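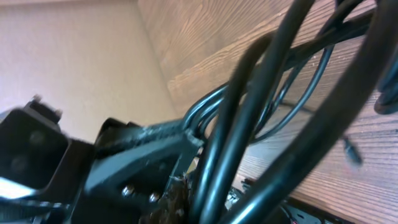
The shift lead at the Skelitz shed asked why the cold room was back on the list when it passed in November. It is back on because the door seal was replaced in between, and a new seal means a new check.

Fruit packing shed: pre-season inspection
Site: Skelitz, mango and citrus lines
Date: 2019-08-10

1. Loading dock
Dock plates sit flat: OK
Wheel chocks at each bay: one missing at bay 5
Comment: Order a replacement before the first Caputo truck is booked in. Until then bay 5 stays closed.

2. Washing and sorting
Emergency stops tested: OK
Chain guards fitted: OK
Wash water changed and logged: log not filled in
Comment: Operators say the tank was drained. Without an entry in the log it doesn't pass.

3. Cold room
Inside door release works: OK
Door seal: OK, new
Thermometer against reference: reads high
Comment: Recalibrate. Use the hand thermometer for export pallets in the meantime.

4. Crates and pallets
Broken crates set aside: OK
Pallet stamps readable: 92 checked, 5 rejected
Comment: All the rejects came in with the Ultow delivery. Ultow has been told by phone, written notice to follow.

5. Chemicals
Store locked: OK
Labels and data sheets: wax sheet is an old version
Spill kit: gloves used up, not replaced

6. Fire and exits
Extinguishers in date: unit 215 overdue
Exits clear: empty cartons stacked at the east door
Comment: Cartons moved during the visit. Paint a keep-clear box on the floor.

Result: pass with corrections. Report 2539, copy to the Zanar office. Bay 5, the wash log and unit 215 must be signed off before any fruit is received.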